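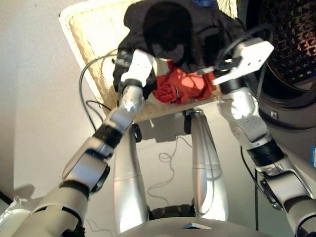

The cream basket on duty, dark clothes in it.

I have owned three laundry baskets since moving to Stokden and this is the only one I have kept. It's rectangular, woven, light cream, and it cost $25 at Grallico in November. The first was a mesh one that fell over. The second was a tall hamper with a lid, and things went in and stayed there for weeks.

A basket with open sides suits the way I do laundry. I put it on the floor by the washing machine and sort darks only, then lights. Whites get their own load when there are enough of them – usually every other week.

Wicker does have its problems. Thin knits can catch on it, so I turn sweaters inside out first. Dust gets into the weave, and I go over it with an old toothbrush and a little dish soap. Menaka Munshi told me to line hers with a pillowcase when I borrowed it, and I do the same with mine for anything delicate.

I never put wet clothes in it. Those go straight from the washer to the drying rack, or into a plastic tub if the rack is full. My aunt's wicker hamper went moldy along the bottom that way.

Next I need to fix the shelf over the machine. It leans to the left and the detergent slides – I have the brackets already, just not the right screws.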